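Office Practice, Unit 3 - Paper on the Desk
Session notes (handout to go with the talk)
Last updated: August
Print this page | E-mail this page

Notes typed up fast, so excuse gaps. If you missed the session read all of it, if you were there skip to the exercise. Questions to Lieselotte Grube or me (Paraskevi Psarras), not to the front office please, they only forward them.

1. Where we'd got to

Last unit was drawers and cabinets - long-term stuff. This one is the desk top only. Paper still in use. Anything you'd be cross to lose this week.

Three kinds, same as before:
- live (you will touch it again soon)
- waiting (someone else has to do something first)
- finished (belongs elsewhere, just hasn't gone yet)

Most desks are mainly the third kind. People think they've got a storage problem and go and buy another tray. Sort first, buy after. I'll say it again in the revision session because every year half the answers start with shopping.

Siu-fong asked where "might need" goes. There isn't a pile for that. Decide whether it's live or finished. If you really can't, it's waiting - waiting on you - and you write a date on it.

2. Flat trays or upright?

Trays: easy to drop things in, bad for finding things. The bottom sheet is always the oldest and nobody looks at it. Good for one job, incoming post, emptied daily.

Upright organisers (the sort with dividers, open at the top): you see an edge of everything. Slower to put away, much quicker to take out. Take up less desk. Downsides -
- thin single sheets slump and curl unless they're in a folder
- a half empty compartment leans
- a full one is worse, because you stop putting things back in it

Stepped dividers, where each one is higher than the last, are worth having if you sit low or reach from one side. Tall things at the tall end. Sounds obvious. Go and look at your own.

Solid or cut-out sides makes no odds to the paper. Matter of taste, and a bit lighter to lift.

Thảo's point, which I liked: trays hide how much you have, uprights show you. So people with a lot of paper prefer trays! Worth a sentence in your write-up.

3. Mixing sizes and thicknesses

This is the bit that went too quickly on the day, so more detail.

What ends up in a desktop organiser is hardly ever all one thing. Booklets, loose printouts, a thick block of paper, an odd coloured sheet from somewhere. They behave differently:

Booklets. Stiff-ish, will stand on their own if there's something either side. Spine down or spine towards you, pick one and stick to it. Spine towards you if there's anything printed on it.

Loose stacks. Pages fan as soon as they have room. Knock the stack square on the desk before it goes in, long edge then short edge. Then it needs support on both sides, a booklet does the job nicely.

Thick blocks. A full block will lean over and take everything with it if it's too big for its slot. Ours in the practice room were 200 sheets, and even those were a squeeze next to anything else. If it's blank paper it isn't filing at all - it's stock - and it should live by the printer. Different unit.

Single sheets. The ones that vanish. They slide down between two bigger things and all you've got left is a thin strip of colour. In a folder, or pinned up, or in the bin.

Blue organiser, paper and booklets together, thick stack on the slant, and one coloured sheet down to a narrow strip between the organiser and the white paper:
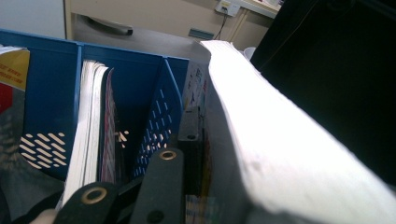

4. The ten-second test

Can you put your hand on a named item in ten seconds without lifting anything else out? If yes, leave it alone. Tidy is not the aim, finding is.

We tried it with Riku's tray, with his permission. 44 separate items. He found the training form on the first go and then couldn't find the stationery order at all (it was under the tray). Fair result for a tray. No shame in it.

Do the test on somebody else's desk if you can. On your own you cheat, you remember where you put it down.

5. Method, short version

Copy this out, you'll need it for the practical.

1) Everything out. All of it, also the bits of card at the bottom.
2) Sort into the three kinds. Don't read anything, just sort. Reading is how the morning goes.
3) Finished pile leaves the desk straight away. Cabinet, recycling, shredder.
4) Waiting: one folder, date on each item, newest at the back.
5) Live: by job, not by size. One compartment per job.
6) Put back thickest first, then fill in. Don't pack tight. You should be able to get a flat hand in beside the paper.
7) Label the front of the compartment, not the folder. Folders wander.
8) Ten-second test, three items, picked by someone else.

Step 5 gets argued about. Sorting by size looks neater, yes. It also splits up one job over several slots and then you're back to hunting. Exception: reference booklets you use for everything can have their own compartment at the end.

6. Labels

Short words. Pencil first, ink after a fortnight when you know it works. "Misc" is banned, so is "Various" and so is "Other". Siu-fong suggested "To read" and we let it through but only with a limit on it - when the compartment's full, something goes before something comes in.

Colour coding: fine if it's your own desk. On a shared one somebody always runs out of green.

7. Shared desks

Only got five minutes on this. Main points:
- one organiser per person beats one organiser per desk
- anything with personal details on goes in a drawer that locks, never in an open-topped organiser, doesn't matter how quickly you're coming back
- last one out takes the waiting folder off the top
- don't tidy other people's compartments. Move the whole organiser if you need the space, put it back were you found it

Lieselotte wants it added that the locked drawer rule is the one which comes up in the assesment, most years.

8. Exercise

Pick one desk, home or work or the practice room. Use the Skernel trays or the Miva uprights from the store cupboard if you haven't got your own, sign them out on the sheet.

a) Write down what's on the desk before you touch it. A list, not an essay.
b) Sort using section 5. Note how many items in each kind.
c) Say whether you'd use trays, uprights or both, and why. A paragraph is plenty.
d) Ten-second test before and after. Give both results even if the second one is worse. Thảo's was worse last time and it was the best write-up of the lot, she worked out that she'd put a big stack in front of the booklets she used most.
e) Leave it a week. Look again. What's crept back?

Part e) is where the marks are, don't leave it off. Hand in on paper, stapled, no plastic wallets.

9. For next time

Bring one thing from your finished pile that you don't know what to do with. We'll be doing how long to keep things - bills, payslips, manuals, minutes - and it goes better with real ones. Cover up names and account numbers first.

Also whoever borrowed the long-arm stapler, the practice room would like it back.

Print this page | E-mail this page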